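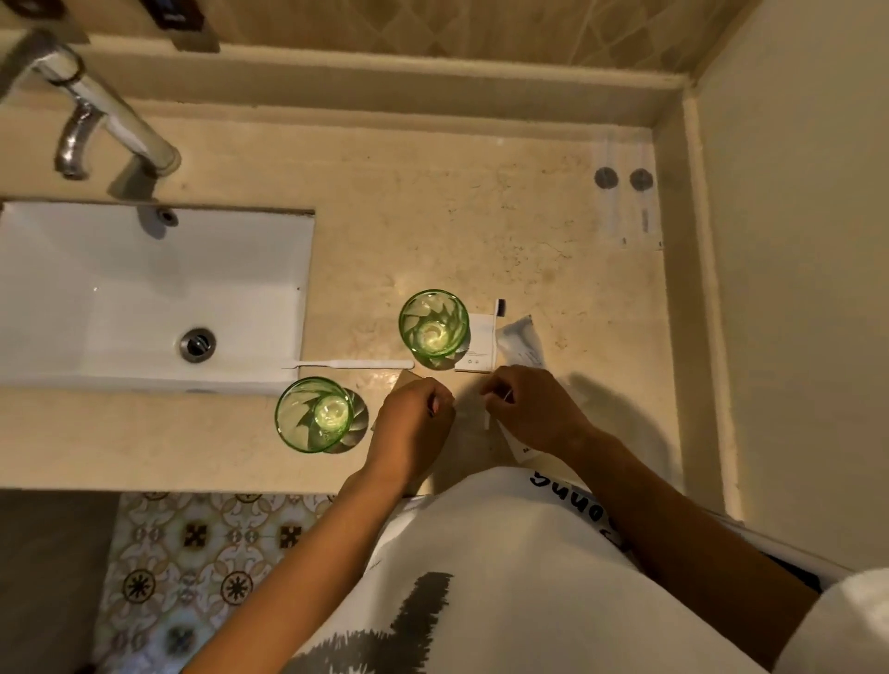
Marble vanity counter with undermount basin.

Kitska Stone Sealer – Frequently Asked Questions

How much does one bottle cover?
A 1000 ml bottle covers 158 square feet of polished marble in a single coat. Honed surfaces absorb more.

How long before the counter can be used?
Wait 6 hours before light use. Keep standing water off the surface overnight.

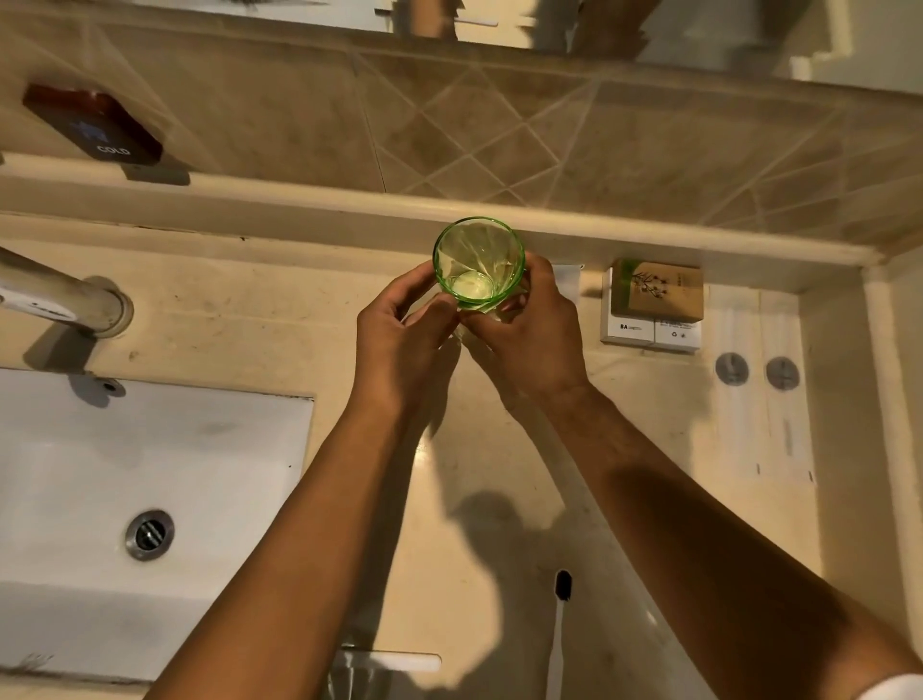 Can it be applied over an older sealer?
Only if the old product is water-based. Strip solvent-based sealers first – Silska remover is suitable.

What is the minimum storage temperature?
42°F. Discard any bottle that has frozen.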